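Trodham矿井水供热项目
第二阶段进展报告
提交对象:Plurngate低碳热能基金
报告日期:06/07/2020

上一份报告写到"预计春季完成主管网焊接"。春季已经过去,主管网还差一段,所以本次报告从这一段说起,免得各位翻到最后一页才看见。

一、先说没做完的

第二阶段计划铺设预制保温管的主线,目前除河岸南侧的一段外已全部下沟、焊接并完成气密性试验。没有完成的这一段长228米,从旧洗煤厂的围墙外起,到泵房东侧的阀门井止。图纸上它是整条线路里最直、最浅、最没有意思的一段,当初排进度时我们把它放在最后,理由是"随时可以做"。

三月底工地停工,五月下旬分批复工。复工后第一周开挖,挖到一根没有登记的铸铁管。水务公司说不是他们的,燃气公司说不是他们的,通信公司派人来看了一眼,说显然不是他们的。管子里有水,水量不大,温度和地下水接近。按规定,在找到主人之前谁也不能动它。我们发了三轮函,收到的答复都很客气,每一封都建议我们去问另外两家。

六月中旬,郡档案室重新接受预约,我们在一张洗煤厂的排水草图上找到了它的来历:一根早该在关矿时封堵的回水管。关矿时的工程清单上写着"已封堵"。目前已委托有资质的单位做内窥检查,检查完成后办理废弃手续,再由我们的管网从它下方绕过。绕行设计已经出图,深度增加,沟槽需要支护,费用见第五节。

新的目标是八月内完成这一段的焊接和接头发泡。本报告不再使用"预计"一词来描述这个目标,改用"计划",希望它听起来更牢靠一些。

二、热源侧

取水井和回灌井均已成井。取水井的抽水试验在停工之前做完,水温、水位降深和恢复速度都落在可研报告给出的区间内,这是本阶段少数几件照着文件发生的事。水质比预期的麻烦:铁含量偏高,水在井下清澈,见到空气之后颜色就变得不那么适合放进宣传册。

可研报告里对此有一句话,说"应考虑铁质沉积的可能性"。考虑的结果是:整个取水回路必须保持密闭和正压,避免水与空气接触;换热器采用可拆洗的板式,并联配置2台,一用一备;过滤器前后加装压差监测。这些在初步设计里都有,只是原先的过滤器选型偏乐观。供货商Akpalu同意更换为大一级的型号,差价由双方分担。谈判过程的邮件往来很长,结果可以用一句话说完,就是上面那一句。

热泵机组已在Akpalu的工厂完成出厂测试。由于旅行限制,我方没有派人到场,测试通过视频旁站进行。视频旁站有它的长处,例如可以坐着;短处是画面恰好在部分负荷切换时卡住,恢复以后对方告知切换很顺利。我们要求重做了这一步,第二次画面完整,切换正常,数据记录已归档。满负荷和部分负荷下的能效系数均达到合同保证值。机组现存放在工厂仓库,等泵房地面养护完成后发运,仓储费目前由Akpalu承担,免费期到八月底为止。

三、泵房

泵房利用原来的卷扬机房改造。选择旧建筑的时候,申请书里写了三条好处:节省材料、保留工业遗存、缩短规划审批。前两条都成立。规划审批因为涉及遗存保护,多走了一道程序。

屋面加固和外墙修缮已完成。砖墙的勾缝用石灰砂浆,这是遗产官员提出的条件,我们起初有些抱怨,做完以后不得不承认好看。降噪方面,进出风百叶后面加装了消声段,最近的住宅外墙处的模拟噪声值低于规划许可的夜间限值。实测要等机组运转之后,届时结果会单独报送,无论好坏。

地面浇筑比计划晚了两周。混凝土到场那天,通往泵房的小路正被一场葬礼的车队占用,罐车在路口等了一段时间后掉头回站。当天没有人愿意去催促,我们认为这个判断是正确的,退料费已列入不可预见费。

电力接入仍是本节里最让人不安的一项。配电公司给出的接入日期曾改过两次,每次都往后。最近一次书面确认的日期早于热泵调试的需要,但余量很薄。我们已经询价临时发电机作为调试备用。用柴油发电机去调试一个低碳供热项目,新闻稿不太好写,所以我们会尽量避免,真要用时也会如实写进碳核算。

四、用户侧与签约

第二阶段的服务范围内共有住宅937户,包括议会公房、住房协会的出租房和自有产权房。三类用户的情况差别很大。

公房和住房协会部分进展顺利,接入协议由业主统一签署。入户换热站的安装原定四月开始,因为需要进屋作业,一直推迟到六月,目前先做楼梯间立管和室外支管,入户部分按住户意愿预约。愿意让我们进门的住户比我们担心的多。有几户要求安装工人脱鞋,工人按安全规定不能脱,最后用鞋套解决,鞋套的采购单是本季度批得最快的一张。

自有产权部分截至本报告日签约44户。这个数字低于申请书里的里程碑,我们不打算把它说成别的样子。原因有几个,分量各不相同。入户宣讲会全部取消,改为线上,线上宣讲会的出席者多半是已经签了约、来问什么时候通暖的人。油价今年跌得厉害,用燃油锅炉的住户此刻看账单,觉得日子还过得去。另外,宣传单第一版把"矿井水"三个字印得很大,不少人据此认为暖气片里流的是矿井水,有一位来信询问会不会把地毯染红。

宣传单已改版。新版用一张图说明矿井水只在换热器的一侧走,进户的是另一套封闭的循环水。语言也改得简单了,"低温梯级利用"这样的词全部删去。改版后咨询电话增加,问题的质量明显提高,现在最常问的是价格,这是我们乐意回答的问题。

价格方案本身没有变动:固定费加计量费,计量费与参照燃料价格挂钩并设上限。挂钩机制在油价高时显得很聪明,在油价低时显得像是我们自己给自己找的麻烦。经测算,即使参照价格维持在目前水平,项目运营期的现金流仍为正,只是到达盈亏平衡的时间要往后移。完整测算表作为附件提交,里面的乐观情景我们保留了,供需要鼓励的读者参阅。
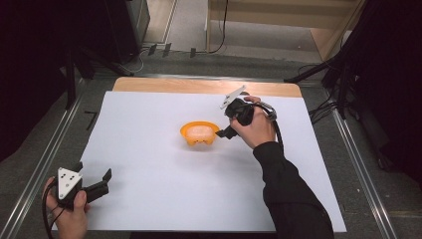 图片来源:Trodham项目办公室

五、经费

本阶段的支出总体仍在批准预算之内。能够这么说,一部分要归功于管理,更大的一部分要归功于停工期间花不出去钱。后者会在下一个季度追上来,请各位读支出曲线时不要被它的平缓所安慰。

土建一项因河岸南侧绕行和沟槽支护将超出分项预算,拟从不可预见费中列支。不可预见费在本次列支后仍有余额,但已不足以再应付一根没有主人的管子。设备一项因过滤器换型略有增加,由运输费节余抵消。运输费有节余,是因为原计划分两批发运的设备合并为一批,而合并的原因是第一批也没能按时发出去。

差旅一项几乎没有动用。我们请求将其中一部分转入用户沟通,用于改版宣传单的印制和邮寄,以及在集市恢复后设立咨询摊位。按资助协议,科目之间的这类调剂需要贵方书面同意,申请表附后。表中"调剂原因"一栏只容得下一行字,我们尽力了。

人工方面,停工期间部分人员按政府的留职方案处理,相应工资没有计入本项目支出。留守人员做了原本一直说要做而从来没做的事:整理管线竣工坐标,核对阀门编号,把三个版本的图纸合成一个版本。阀门编号核对的结果是有两个阀门共用一个号码,另有一个号码没有阀门。现已改正。

六、监测与数据

第二阶段的计量和远传系统采用Trulero平台,第一阶段用的是另一套系统,两者需要互通。招标时两家都书面确认支持同一种开放协议。实际对接时发现,双方确实都支持,只是对协议里时间戳的理解不一样,一家用当地时间,一家不用。夏令时开始那天夜里,第一阶段的用户在报表上集体多用了一小时暖气。

问题已定位并修正,受影响的账单在发出之前全部拦下,没有用户被多收费。Trulero方面提供了补丁,测试环境运行稳定,正式环境计划在十月换季之前完成切换,正好让夏令时结束的那一夜来检验它。届时会安排人值守。

第一阶段的运行数据本季度继续积累。管网热损失高于设计值,主要出现在夏季低负荷时段:管道一直是热的,用热的人少,损失的占比自然难看。第二阶段接入后负荷密度上升,这一比例应当下降。在此之前我们试着在夜间降低供水温度,幅度很小,目前收到投诉一宗,投诉者住的那一栋没有参与试验。

碳减排量按贵方的核算方法计算,电网排放因子采用最新公布值。因为电网本身变得更干净,热泵的减排量随之上升,这部分进步与我们的努力无关,计算表中已单独列出,免得被当成我们的功劳。

七、风险登记册更新

上一版登记册共列风险若干,其中"大范围公共卫生事件"不在其列。我们翻查了几份同类项目的登记册,也都没有。现已补入,状态为"已发生"。

电力接入延迟:等级由中上调为高。应对措施为每两周与配电公司开一次进度会,并保留临时发电机询价。进度会目前开了几次,会议气氛良好,变压器仍未到货。

河岸南侧管线:等级为高,在废弃手续办结后可下调。若内窥检查发现管内仍有上游来水,需要增加导流措施,工期将再受影响。为此已请设计单位先行准备导流方案,希望白准备一场。

自有产权用户签约不足:等级由低上调为中。第二阶段的经济性以公房和住房协会负荷为主,签约不足不影响投运,影响的是回收期,以及下一阶段向别人描述本阶段时的口气。

铁质沉积:等级维持中。密闭回路的氮封装置已到货,安装后需连续观察一个采暖季才能下结论。

关键设备交付:等级由高下调为中。机组已测试合格并在库,剩下的风险是运输和吊装。泵房门洞宽度已经复测,机组可以进入,两侧余量都够放下一只手。第一次测量是去年做的,那时门框还没有装。

八、与社区的关系

施工期间共收到来信和来电若干,我们逐件登记并回复。内容最多的是路面恢复质量,其次是停车,再次是询问我们什么时候离开。北街的临时路面在一场大雨之后下沉,已返工,返工的沥青颜色与周围不同,为此又收到一轮来信。

学校参观活动全部推迟。原本准备给孩子们看的那段剖开的保温管还放在项目办公室的门口,目前主要用来挡门。

镇上的退休矿工协会向我们提供了几份井下巷道的手绘图,其中一份标出了测绘图上没有的联络巷道。水文顾问据此修正了地下水流向模型,修正后回灌井的位置仍然合适,热突破的时间略微推后,对我们有利。协会方面没有要求报酬,只要求泵房建成后在墙上留一块地方挂旧照片。我们同意了,位置在控制柜对面,那里本来计划挂本项目的宣传板。

九、下一季度工作安排

河岸南侧:完成内窥检查、废弃手续和绕行段施工,之后做主管网整体水压试验和冲洗。冲洗用水的排放许可已取得,有效期足够,前提是本报告第一节的计划能够兑现。

泵房:机组发运、就位、配管和电气安装。机组必须在免费仓储期结束之前离开Akpalu的仓库,否则第五节的说法需要重写。

用户侧:恢复入户安装,优先安排有老人和幼儿的家庭在采暖季之前完成;集市恢复后设摊;对已签约的自有产权用户逐户确认换热站位置,避免再出现住户以为装在车库、安装队以为装在厨房的情况。

监测:完成Trulero平台正式环境切换,两个阶段的数据合并到同一套报表。

调试:先以公房的两栋楼作为首批负荷。首批选公房,是因为那里保留着原有锅炉,如果我们出了问题,住户不至于受冻。原有锅炉在一个完整采暖季之后再拆除。锅炉的维保合同原定今年夏天到期,已续签一年,费用计入运营预备金。

十、需要贵方决定的事项

其一,同意里程碑M6(主管网完工)顺延,对应的拨款随之顺延。我们理解拨款不能先于里程碑,也请贵方理解焊工的工资不太愿意等里程碑。如果可以按已完成长度分次拨付,对现金流帮助很大,资助协议的附表中有此先例条款。

其二,同意第五节所述的差旅费调剂。

其三,就自有产权用户签约里程碑给出意见。我们提出两个方案:维持原目标,期限延长到下一个采暖季结束;或者下调目标,期限不变。项目组倾向于第一个方案。第二个方案在报表上更早变绿,但接进来的房子会少一些。

其四,现场检查的时间。按协议本季度应有一次,因限制措施未能进行。建议安排在主管网焊接收尾期间,届时沟槽还开着,能看到的东西最多。访客需自备安全靴,项目办公室备有几双,尺码集中在很大和很小两头。

附件清单:
附件一 分项支出表及预测
附件二 科目调剂申请表
附件三 热泵机组出厂测试报告(含重做部分的记录)
附件四 河岸南侧绕行设计图
附件五 运营期现金流测算表
附件六 风险登记册全文
附件七 改版宣传单样张

附件四的图框上日期有误,月份与日子写反,设计单位已答应重出,纸质版随后寄送。

Trodham项目办公室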